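25 April 2021
Posted by the author

I spent most of my free evenings since November comparing two grippers in simulation before buying either of them. The one I could afford without thinking too hard is the Florneo, a plain two-finger gripper with flat pads. The other is the Hemora, which costs more and has fingers that wrap a little when they meet something. Both makers publish models you can load, so I loaded them and started picking things up.

The arms are the same on both sides. I use the Gkikas arm model because I know its joint limits by heart at this point and I didn't want to learn a new arm while learning two grippers. The controller is Tastbridge, the free version. It runs the hand and the arm from one config file, and that file is the main reason I stayed with it. The documentation is thin in places. The section on force limits is a single paragraph and it uses a different unit from the rest of the manual, so check that before you blame your hardware.

My test was simple. Each gripper got 1,000 attempts on a set of household objects, placed at random on a flat surface, with a time limit of 60 seconds per attempt. An attempt passed if the object was lifted clear and held until the clock said stop. I didn't tune anything between attempts.

The Florneo passed 730 of them. I expected less. It does well on anything with two parallel sides, and it is quick, so it often had time for a second try after a bad first one. It does badly on round things. The pads touch at a small spot, the object turns, and the fingers close on nothing. I tried raising the friction on the pads and the numbers looked wonderful, but I don't believe rubber like that exists, so I put it back.

The Hemora did better on round things and worse on flat ones. When something lies flat and has no edge to get under, the curved fingertips ride up over it. It also closes slowly. I lost a fair number of attempts to the clock that I think would have passed with more time. I haven't decided if that is a fair complaint. A slow gripper is a slow gripper, and I would notice it every day if I had one on my bench.

One thing cost me a week. Tastbridge lets you set the closing speed in the config file, but the setting is ignored if the gripper model has its own speed limit written in. There is no warning. I changed the number over and over and got the same result every time, and I thought I had a bug in my own script. If your changes seem to do nothing, open the model file and look for a limit there.
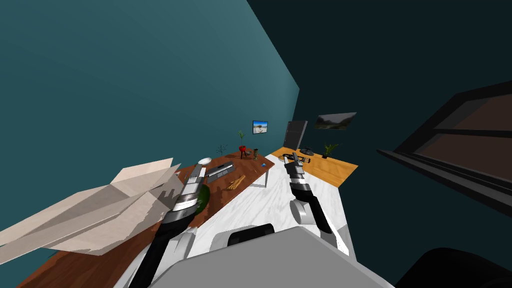

Camera placement is the part I am working on now. My bare test surface told me how the grippers close, but it said very little about how much the arms get in the way of the view. I moved over to a furnished room with a few tables to find out. With the view coming from near the robot's body, both arms run right through the middle of what I want to see, and the body itself takes up the bottom. The small dark object near the front edge of the orange table is the one that worries me, because the right gripper is over it and a view from this side has to look past the whole arm. The rounded green thing by the left gripper is an easier case for seeing, but it is the kind of shape the Florneo drops.

I want to try a wrist camera on each arm next. The trade is that a wrist camera sees the object well and the room hardly at all, so I will probably keep the body view for getting close and switch over for the last bit. Tastbridge can take both feeds. I don't know yet how it behaves when they disagree about where something is.

As for buying, I am leaning toward the Florneo with a softer set of pads. The price difference would pay for the wrist cameras, and most of what I want to move around at home has flat sides anyway. I will rerun the round objects with the softer pads first and put the config file up with the results.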